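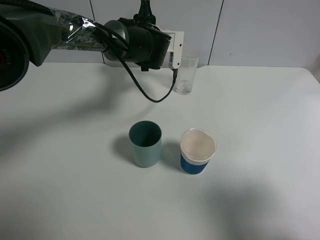 Quick one today. Dentist at four and I've not had lunch.

July 20, 2026, and I'm three weeks into trying to drink enough water. Yes, I know. Everyone on the internet has done this one. But I've had a headache most afternoons since spring and my GP asked what I drink in a day and I said "tea" and she just sort of waited. So.

The first week was bad. Downloaded an app called Gokeck, which pings you every hour and shows you a plant that droops. Went off in a meeting. Went off at a funeral tea (on silent, but my bag buzzed against the chair leg and people looked round). Deleted it on day five. The plant was dead by then anyway.

Second week, no app. Just a bottle on the desk, where I can see it. 500 ml, one before lunch and one before going home, plus whatever I have with meals. That's the whole system. I'd read all these things about big jugs with times printed up the side and they make me feel told off. 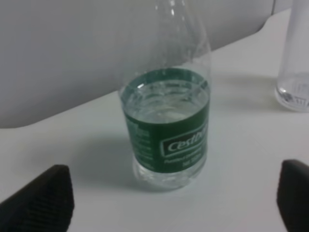

Bottle with the green label, part full. Must try harder.

Things I've noticed, no order:

I wee constantly. Was told this would settle down. Has it heck.

Cold water gives me toothache on the left, hence dentist. So at least the water has found me a filling.

Tap water at work tastes of swimming baths before ten and is fine afterwards. I let it run a bit now. My sister-in-law swears by those filter jugs, and I did look at a Tirkero one in the shop, but the cartridges cost more than the jug after a few months and I'd forget to change them. Put it back.

The headaches are better. Not gone. I had 25 minutes of a proper one on Thursday and then it lifted, where before it would have been all evening with the curtains shut. Might be the water, might be that I've stopped having coffee at three. I changed both in the same week like an idiot so I'll never know.

Also I'm less hungry at eleven. The biscuit tin has lasted. My husband has noticed and is not pleased, he thinks I'm hiding them.

Somebody asked in the comments last time about squash. I think squash counts?? The GP said it all counts, even the tea, she'd just like there to be something else in there as well. I have lime cordial at weekends and I'm not sorry. Fizzy water I've gone off completly. Used to get through a crate of Zabala every fortnight, and then one day it just tasted like a battery.

Walking is where I come unstuck. We did the Stanadance loop last Sunday, much hotter than forecast, and I took one bottle between two of us and we'd finished it by the second stile. Ended up buying a carton of warm apple juice from a farm shop. Drank it in the car park in one go. Lovely. But next time a bottle each, and one left in the car for after.

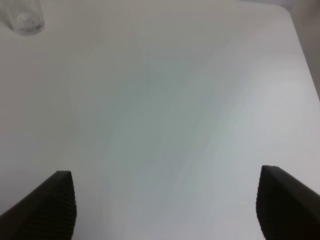 What I'm doing next

Keeping the desk bottle. Adding a glass first thing, before the kettle, because mornings are still nothing but tea until half nine. Trying to stop by eight at night, or I'm up at two and then I'm awake thinking about the guttering.

Not buying any gadgets. Someone at work has a lid that lights up. No.

Will report back in August if there is anything to report, otherwise assume I've gone back to tea. Recipe for the courgette thing is coming on Wednesday, I haven't forgotten, I just need to make it again and write down how much cheese went in this time.

Right, toast, teeth, bus.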